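News > Business > Workplace

Robots at Work, Local Jobs

07/01/2026 – by Davina Forsyth

I spent a morning at Pluvel this week, up in the old brick building in Kikbridge, and I came home with a sore wrist and a lot more respect for anybody who folds things for a living. Pluvel handles returns for online stores. You send back the sweater that didn't fit, somebody there opens the bag, checks it, folds it and puts it on a shelf. Starting in February, part of the folding and shelving is supposed to go to two robot arms, and the people who do the job now are the ones teaching them.

The teaching is done by hand. Each person picks up a gripper with a trigger, which opens and closes like a simple pair of jaws, and does the task with that. The camera on it records everything, and the recordings go to Hurnov, the company building the arms. Do it enough times, I was told, and the arm gets the idea. I had a go with a T-shirt and it took me three tries to get one sleeve over (the second try ended up on the floor).

Sipho Sibiya has worked the returns line for six years and now splits his day, half on the line and half on recording. "Your thumb wants to help and there's no thumb," he told me. He likes the change of pace, and he likes that he gets to sit down for some of it. He's less sure about what comes next. Pluvel has 77 people on returns, and the company says none of them will be let go when the arms start up. What it hasn't said yet is whether people who leave will be replaced, and that was the first thing everyone wanted to talk about at the coffee machine.

I put that to Alistair Cowie, the operations manager, and to his credit he didn't dodge it much. He said he expects the team to be smaller in a couple of years and that he'd rather people hear it now. The recording work pays a little more per hour than the line, and anyone can sign up for it after a short training session. The team has logged 546 hours so far, which he says is roughly half of what Hurnov asked for.

Hamish Rennie, who speaks for the staff, wants two things in writing: that the higher rate stays once the recording is done, and that hours and error counts from the grippers won't be used in anyone's review. Talks on both are still going. He also asked for shorter recording blocks after some people complained of stiff hands, and that one's already been agreed – nobody records for more than 45 minutes now without a break. I'd have guessed less, going by my wrist!

The heavy bags stay with people for now, and so do shoes, which apparently are a nightmare. Farquharson, the parcel firm that drops off the returns, isn't changing anything on its side, so the trucks will keep their usual times.

Pluvel is holding an open session for families and neighbors before the arms arrive, and you'll be able to try a gripper yourself. I'll post the time as soon as Alistair sends it over. If you work there and want to tell me how it's going, please write to me – I'm happy to leave your name out of it.

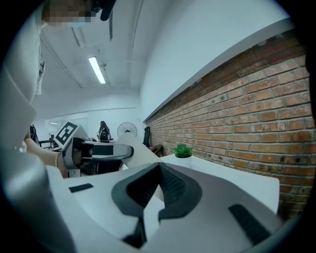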